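4. What the Equipment Budget Has to Cover

Figure 2. Simulated kitchen used in the planning exercise, with the arm at the counter and the toaster oven as the target appliance.
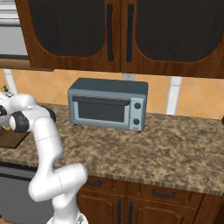 4.1 Why we planned purchases from a simulator

The usual order of events in a small lab is that a grant arrives, an arm is bought, and the question of what the arm will do is answered afterward with whatever money is left. We wanted to find out if a simulated kitchen could reverse that order. The setup in Figure 2 was built before any quotation was requested, and the tasks were written down before the kitchen was modeled. Whether this made our budget better is a separate question, and the evidence we have is thinner than we would like.

The argument for planning this way is easy to state. A simulated arm costs nothing to crash. Counter height, mounting position and appliance choice can be changed in an afternoon, and each change can be run against the same list of tasks. If a task cannot be done in simulation, with perfect knowledge of where everything is, it seems unwise to spend money trying it on hardware. We accept that argument as far as it goes. What we do not accept is the reverse, which appears often in proposals we have reviewed: that a task done in simulation has been shown to be affordable in the real world. It has been shown to be geometrically possible. Everything else still has a price.

4.2 The task list and what it implied

Three task groups were kept after the first round: operating the toaster oven, moving small items along the counter, and opening the wall cabinet. Each one looks like a software problem until it is turned into a purchase order.

The toaster oven is the clearest case. It has a handle bar across the top of the glass door and two round knobs on the right-hand control panel, so a full operating sequence asks the arm to pull, let go, move over and turn. In the simulator, these are separate contacts with tidy surfaces, and a knob offers whatever resistance we tell it to offer. A real knob has its own stiffness, its own play and often a stop that is felt before it can be seen. To turn one safely, the buyer needs either an arm with usable torque sensing at the joints or a separate sensor at the wrist. That single choice moved our estimate more than any other line, and the simulator gave us no help with it. Every configuration we tried turned the knobs.

The wall cabinet raised a different issue. It hangs above the counter, and its long vertical handles run down the edges where the two doors meet. A reach study will say whether the gripper can get to a handle. It says much less about whether the arm can then swing a door through its full arc without running out of wrist travel or knocking the appliance underneath. Elisa Russo reran the reach study with the door motion included, and one mounting position that had looked acceptable stopped being so. This was the most useful result the simulator gave us. It ruled something out, and it did so before we had paid for a mounting plate.

Moving items along the counter was expected to be easy and mostly was. We mention it because it was also the task most often used to advertise the arms we were quoted for. A buyer who plans around it will conclude that nearly any arm is good enough.

4.3 Quotations

We asked for quotations from three suppliers, Prindach, Costetti and Fontana. All three received the same task list and the same drawings. The replies could not be compared without a good deal of work. Prindach quoted an arm and controller. Costetti quoted an arm, controller, gripper and a training visit, with the training visit priced as a percentage of the rest. Fontana returned a range. Nives De Luca rebuilt the three replies into one sheet with the same rows, and the order of the totals changed when she did so. The lowest headline price became the highest once a gripper, a stand, an emergency stop circuit and shipping had been added.

We make no claim that one supplier is better than the others. Our point is a narrow one: the number in the subject line of a quotation should carry no weight in a planning document, and in our own first draft it carried nearly all of it.

Lead time was treated the same way. Each supplier gave a delivery estimate, and only Fontana would put one in writing. Akash Dhillon suggested entering late delivery as a cost, in the form of salary paid while the hardware was missing. Some of us thought this overdone. It stayed in the sheet, and after seeing the effect on the totals we would not now take it out.

4.4 Labor, which was missing

Our first budget had no line for integration. The reasoning was that the people doing it were already paid. We then asked two groups that had installed similar arms how long it had taken them to reach their first unattended run. One kept records and reported 195 hours of staff time. The other kept no records and reported "a couple of weeks," a figure we did not use. With one data point it would be silly to speak of an average, and we adopted 300 hours as a planning figure mainly so that we would be wrong in the safer direction.

A reader may object that this number is close to arbitrary. It is. Zero, the number it replaced, was also arbitrary and was much harder to defend. What bothers us more is that the planning figure covers a single kitchen. The proposal that led to this work spoke freely about moving the arm between sites, and we can find no basis for estimating what a second installation costs compared with the first. Suppliers say it is less. They may be right.

4.5 What the simulated kitchen left out

The kitchen in Figure 2 is detailed enough to be persuasive, and we came to see that as a risk. The granite pattern, the diagonal tiles and the wood grain do nothing for a reach study. They do a great deal in a meeting. When the same study was shown to colleagues as plain gray boxes, they asked about payload, cable routing and who would service the arm. Shown the finished kitchen, they asked when it would be ready. We did not set this up as an experiment and do not report it as one, but anyone using rendered scenes to support a purchase should consider which version the approvers have been looking at.

Several costs have no counterpart in the model at all. There is a wall outlet behind the toaster oven in the scene, and the simulator has no opinion on whether the circuit behind it could carry both an appliance and a controller. The arm stands on a base in front of the cabinets, and the floor under a base of that kind has to be strong enough, level enough and available. In a working kitchen that space also belongs to whoever needs to open the drawers. A mount placed for the convenience of the arm may have to be moved for the convenience of people, and a movable mount is a different product at a different price.

Wear was left out too. Ubaldo Guerra went through the maintenance terms and found that the warranties on offer all ran for 12 months, on conditions that excluded exposure to grease and steam. We doubt that a kitchen arm can meet those conditions. None of the suppliers would say how a claim would be handled, and we have budgeted as if there were no warranty.

4.6 Revised plan

The revised plan buys less than the first one. The Zalside project, under which the work is funded, had allowed for two arms in its opening year. We now recommend one arm, one real toaster oven on a bench, and a force sensor, with the wall cabinet tasks put off until the knob and door tasks have been repeated on hardware. Rebecca De Luca argued for renting the arm during this period — the rental terms were poor but the exit was cheap — and we have left that open as an alternative. The choice depends on a resale value that we could not establish from any source we trusted.

We also recommend that the bench tests be given a stopping rule before anything is ordered. Ours is plain: if the arm cannot operate the toaster oven door and both knobs without a person stepping in by the agreed review, the second purchase does not go ahead, and the remaining money is returned to the general equipment line. Two of the present authors think the rule is too strict. It is included as written, with their disagreement recorded, and it will be applied to the hardware results only. Simulated runs do not count toward it.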